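Cell 2 (board assembly) – periodic inspection checklist, with comments
Site: Trorkico, Veloso building
Completed by: Georges Zoubi
Date: Apr 13, 2022
Cycle counter at start: 1,289
Cycle counter at last inspection: 629

Mark each line OK, FIX (put right during this inspection) or OPEN (needs a job raising). Write a comment for anything that isn't OK. Comments on OK lines are welcome if the next person would want to know.

Section A. Before entering the cell

A1. Program stopped, arm at park position. OK
A2. Emergency stop at the operator side tested. OK
A3. Emergency stop at the rear tested. OK. Button is stiff. It latches and releases properly but wants a firm push.
A4. Door switch drops the arm out when the door is opened. OK
A5. Wrist strap and bench mat tested. FIX. Strap failed on the tester. Swapped for a new one from the drawer and retested, passed. Old one cut up and binned.
A6. Lock fitted to isolator for sections B and C. OK

Section B. Arm and gripper

B1. Base bolts, paint marks lined up. OK
B2. Cable run from base to wrist, no rubbing or flat spots. FIX. One tie had slipped at the elbow and the cable was lying against the casting. No damage to the sleeve. Tie replaced and the slack moved back towards the shoulder.
B3. Gripper finger screws tight. OK
B4. Finger faces clean, no chips or burrs. OK. Wiped down with the lint-free cloths. Please don't use the blue paper roll on these, it leaves fibres and they end up on the board.
B5. Fingers close evenly. OK
B6. Wrist camera mount tight, lens clean. OK. Lens had a thumbprint on it.

Section C. Fixture and work area

C1. Extrusion panel secure, no movement when pushed by hand. OK
C2. Slots in the panel free of dropped screws and swarf. FIX. Two screws and a bit of clipped cable tie picked out near the back. Check the full length of each slot with a torch.
C3. Fixture tray seated flat. OK
C4. Raised posts and tab on the tray, no cracks at the root. OK

The tray and chassis positions have to be checked with parts in place as well as empty. A tray that looks fine bare can still sit a hair out once the arm has been picking from it. Load one CPU in the pocket and one strip in the clips, put the chassis at its marks, take the lock off, and bring the arm over at slow speed with a hand on the pendant.
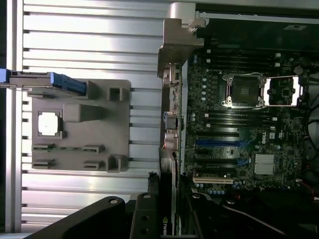
Stop above the work and check the next lines before letting the arm go any lower.

C5. CPU lies flat in its pocket and lifts out without catching. OK
C6. Slot clips hold the strip upright without pinching. OK, but the grip is getting light on one of the clips. Still within what we accept. Look at it again next time.
C7. Chassis against its stops, no rocking. OK
C8. Socket load plate fully open and clear of the approach path. OK. This is the line people skip. If the plate is part way down the arm will meet it, and the socket pins come off worst.
C9. Loose cables in the chassis held back from the board area. FIX. Dressed back by hand before the test run. Needs a proper clip, see D4.
C10. Clearance between fingers and fitted cards at the low approach. OK at slow speed.

Section D. Open jobs

D1. Spare tray. The Grullov one in the stores is the older pattern and the pocket is too shallow. Order the current pattern from Miltadum. OPEN
D2. Rear emergency stop, stiff button. Replace at next shutdown. OPEN
D3. Gripper fingers due for changing in August regardless of condition. OPEN
D4. Cable clip for the chassis side. Stick-on type will do as long as it is not fixed to the chassis itself. OPEN
D5. Position check from last time, arm low at the socket. Taught again and tested. CLOSED

Section E. Return to service

E1. Tools and torch out of the cell. OK
E2. Door shut, reset pressed from outside. OK
E3. Five cycles at slow speed, watched throughout. OK
E4. Five cycles at normal speed. OK
E5. Sheet filed and label on the door updated. OK

Cell released for use. Next inspection due at counter 1,900 or when the fingers are changed, whichever comes first.

Signed: G. Zoubi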